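Home Contents Chapters Glossary Index Previous Next

Category: Heart and Circulation / Everyday Physiology

Chapter 2
Getting Out of the Chair

I fainted at my cousin's wedding. I was 46, I'd been kneeling on a stone floor trying to fix the hem of a bridesmaid's dress, somebody called my name, and I popped up like toast. The next thing I knew I was looking at the ceiling and a very nice man named Dorin Filip was holding my ankles in the air. (He was the accordion player. We still send each other cards!)

I bring this up in class every October, when we get to blood pressure, and every October at least one hand goes up from a student who has done the same thing in the shower or at band practice. So I decided that this chapter should start there, with the plain act of standing up, before we get into any of the plumbing. You've done it thousands of times and I'd bet you've hardly ever given it a thought.

In Chapter 1 we treated the blood vessels as a set of pipes with a pump in the middle. That was fine for getting started, but I left out two things that matter a lot here. The pipes are stretchy, and you spend your day tipping them up and down.

Think about what happens when you lie flat. Your head, your heart and your feet are all at pretty much the same height, and gravity doesn't have much say in where the blood goes. Now stand up. There's a tall column of blood reaching from your heart to the soles of your feet, and it has weight, the same way the water in a tall pipe has weight. The pressure in the vessels of your feet goes up a lot. The pressure in the vessels of your head goes down.
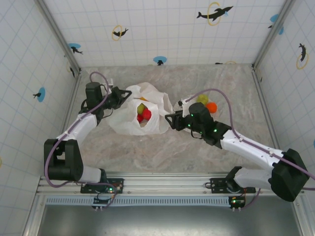 If the vessels were made of steel, you'd have higher pressure at the bottom and lower pressure at the top and that would be the end of it. But veins are soft, and the ones in your legs and belly swell when the pressure inside them rises. They hold more blood than they did a moment ago. Blood that is sitting in your calves is blood that isn't on its way back to your heart, and the heart can only pump out what comes back to it. So each beat sends out a little less, the pressure in the arteries starts to slide, and your brain, which happens to be at the top of the whole arrangement, is the first to complain.

We call this shift "venous pooling." I don't love the name. It makes students picture a puddle lying still at the bottom of a boot, and the blood is still moving the entire time. There's just more of it hanging back in the lower half than there was when you were lying down. Marius Coman, who shared an office with me for years, used to call it "slow traffic near the exit," and I've stolen that shamelessly ever since.

Try this before you read on. Lie down somewhere comfortable for a few minutes and find the pulse at your wrist. Count the beats for 30 seconds and write the number down. Then stand up, wait just until you feel steady, and count again for the same length of time. Most of you will get a higher number the second time. Keep both numbers, we'll come back to them at the end of the section on the heart. If you know you get lightheaded easily, have somebody stand next to you, or skip it and use your lab partner's numbers.

That second count is the interesting one. Your heart sped up and you didn't ask it to. Something noticed the pressure slipping, told somebody, and got a response, all in the space of a few beats. The rest of the chapter is really about that chain: what does the noticing, where the message goes, and what the body can do once it has been told.

I should say a word about words. People in clinics talk about "orthostatic" this and that. It comes from Greek bits meaning straight and standing, and all it means is "to do with being upright." When a nurse takes your blood pressure lying down and then again on your feet, she's checking your orthostatic vital signs. You'll see the term in the review questions and on every chart you ever read, so get friendly with it now. 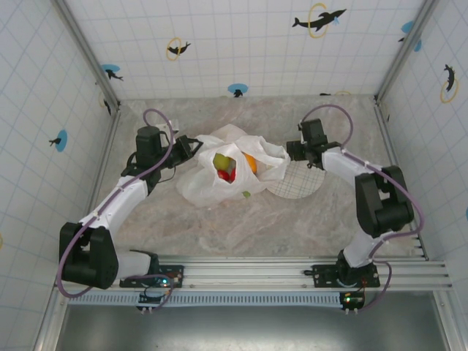 2.1 THE SENSORS IN YOUR NECK

Put two fingers gently on the side of your neck, just below the angle of the jaw. You'll feel a good strong beat there. That's the carotid artery, and close to where your fingers are it splits into two branches, one mostly for the brain and one mostly for the face and scalp. Right at the start of the inner branch the wall bulges out a bit. That bulge is the carotid sinus. (Gently, please, and one side only. Pressing hard on it can slow your heart, and in some people it slows it enough to drop them on the floor.)

The wall of the carotid sinus is full of nerve endings that respond to stretch. When the pressure is up, the wall bulges and the nerves fire quickly. When it falls, the wall relaxes and they fire less. There's a second set in the arch of the aorta, the big artery as it leaves the heart. Together they're called baroreceptors, "baro" as in barometer.

Notice that these nerves don't measure pressure at all. They measure stretch. Most days that's just as good, but it matters in older arteries that have gone stiff. A stiff wall doesn't bulge as much for the same change in pressure, and the signal gets weaker. I'll ask you to explain this in your own words later on, so put a star by it.

The other odd thing is that the message for "pressure is falling" is a kind of quiet. When you stand, the baroreceptors don't ring a bell, they stop chattering so much. Cells low down in the brainstem are listening to that chatter all day and all night, and when it thins out they take their foot off the brake and step on the gas. My student Ileana Sandu put it nicely in a lab report once: it's like a parent who only comes to check when the kids go silent.

2.2 WHAT THE BRAINSTEM CAN DO ABOUT IT

There are a few tools in the box, and the body grabs most of them at once.

The quickest is the heart rate. The vagus nerve is always holding your heart back some, and easing off on it takes almost no time. That's the jump you found in your pulse. Close behind comes the sympathetic side, which pushes the rate up further and makes each squeeze a little stronger.

Then there are the small arteries, the arterioles, which have rings of muscle in their walls. The sympathetic nerves tighten those rings, mostly in the belly, the muscles and the skin, and that brings the pressure in the big arteries back up. Picture pinching a garden hose partway along: the stretch between the tap and your fingers gets tighter. The veins get the same order, and as they tighten they hold less and pass more along to the heart. 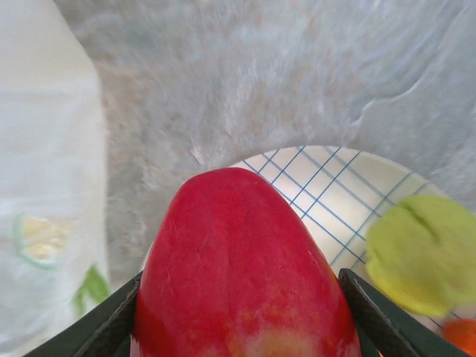

Fig. 2.3. Red fruit held between two gripper fingers.

And then there's the tool I like best, your calves. The deep veins of the leg run between the muscles, and they have little one-way valves inside. Every time you take a step the muscle squeezes the vein, the blood can only go up, and the valve shuts behind it. Walking does this without any help from your brainstem's pressure centers. Standing stock still doesn't, and that's how a soldier on parade can go down like a tree while the band marching past him feels fine. Barnabás Tóth, who plays tuba and took this course twice, tells me he wiggles his toes through every anthem.

When all of this works, the dip in pressure is small and short and you never feel it. When it's slow, or when there's less blood to work with than there should be, you get the gray edges and the fuzzy ears. Which brings me back to the wedding. It was a hot afternoon, I'd had coffee and nothing else since breakfast, and heat had opened up the vessels in my skin. I'd been down on the floor for a good long while, and I came up fast and then stood there politely with my knees locked, listening to somebody's aunt. I'd like you to go through that list and, for every item, say which link in the chain it was leaning on. Do it in pencil. We'll add a couple more links once we've talked about the kidneys.

And yes, lifting my ankles was the right move. By the time you finish section 2.4 you should be able to tell the accordion player why.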